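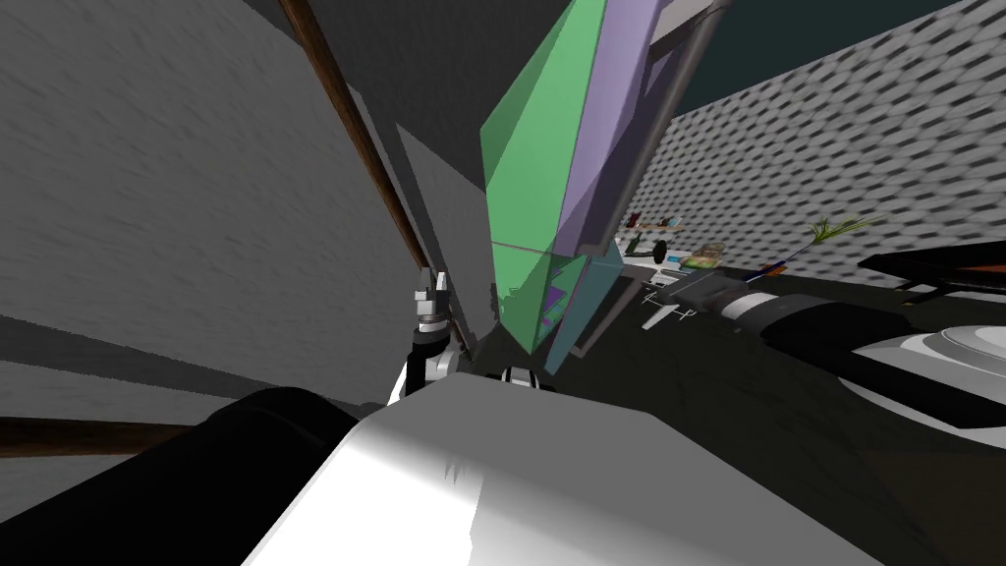
Pendo Gachanja had never put up a shelf before she bought the house in Clirndale. She had rented for 12 years, in flats where a single picture hook meant a letter from the agent, and she says she walked into the place with one screwdriver and a tin of mixed screws from her mother.

"I thought you painted it and moved in," she says. "I gave myself until the end of June."

It is now her second winter there and she is still working on the back bedroom. The rest of the house is done, or near enough. We talked in the kitchen, which was the first room she tackled and the one she would most like to do again.

The house is a narrow terrace, built for workers at the old Stovar mill, and it had stood empty for a long time before she came along. The survey ran to 37 pages. Most of it was damp, and most of the damp came from one blocked gutter at the back, which she cleared herself on a borrowed ladder. She had set aside a good part of her savings for a specialist to treat the walls. In the end she paid for new guttering and left the windows open until the plaster dried out.

"That took months. You can't hurry plaster. I'd go and put my hand on it every morning before work and it would still be cold, and I'd go off in a bad mood."

She kept a notebook from the start, at first just to add up receipts. The first entry is for £531, for the guttering. Later on it turned into a sort of diary, with drawings of pipe runs and lists of what she had done wrong. Under the kitchen there is a full page on tiling. She started from the corner instead of the middle, and ended up with a thin sliver of tile beside the door that she notices every time she makes tea.

The picture rails caused more argument than anything else. They had been painted over so many times that the shape was lost, and two friends told her to pull them off. She stripped them instead, a short length at a time, in the evenings. Her brother thought she was mad.

"He'd have had them in a skip by lunchtime. But they were the only old thing left in the front room. The fireplace had gone, the doors had gone. I wanted to keep something."

The tools she bought slowly. She borrowed what she could, and bought second-hand when she found herself borrowing the same thing for the third time. Most of it came from Shemweta, the salvage yard behind the station, where she now goes on free mornings whether she needs anything or not. She likes plain hand tools and has not got on with the electric sander, which she lent out last year and has not asked for back. 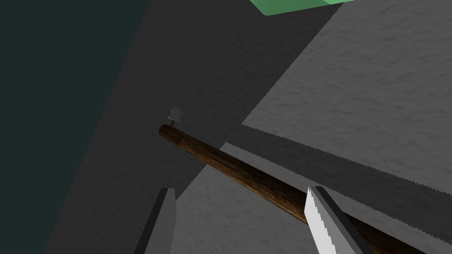
Her neighbour Prornard Terrace runs along the back, and word of the work got round it quickly. One person there told her she was wasting her time on a house that size and ought to have bought new, with a guarantee and a parking space. She has thought about that more than she let on at the time.

"There were days I agreed," she says. "When the boiler went, I looked at new flats on my phone for a whole evening. They were all the same flat. I'd have been warm, though."

The boiler went in the first December, and she was without heating for seven days. She slept in the kitchen with the oven door open for an hour before bed – something she does not recommend and would not do now. The new one cost more than the kitchen. It is the only job in the house she never thought of doing herself, along with the wiring.

I asked what she would tell someone starting out. She was slow to answer, and said most advice she had been given was about other people's houses. She does think it is worth living in a place for a while before knocking anything down. She nearly took out the wall between the kitchen and the front room, and is glad now of a door she can shut on the washing machine.
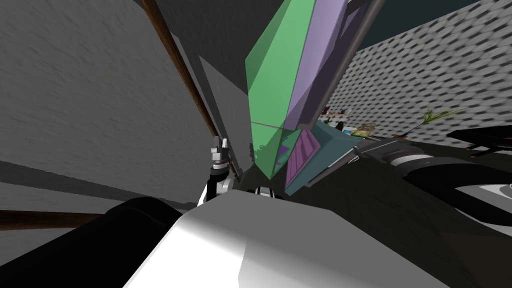
Doing it all alone is the part some people would question, and a reader who wrote in after our last piece on old houses said the savings are never as big as they look once you count your evenings. Gachanja does not disagree. She reckons the stripping alone took 90 evenings, and a decorator would have been quicker and neater.

"But I know where every pipe is," she says. "If something drips I know what it is before I've got up."

The back bedroom needs a floor. She has the boards, stacked along the landing so that she has to walk sideways to the bathroom, and they have been there since the summer. She wants to start after the new year, when her brother can come and help her lift the old ones. He has asked if there will be lunch.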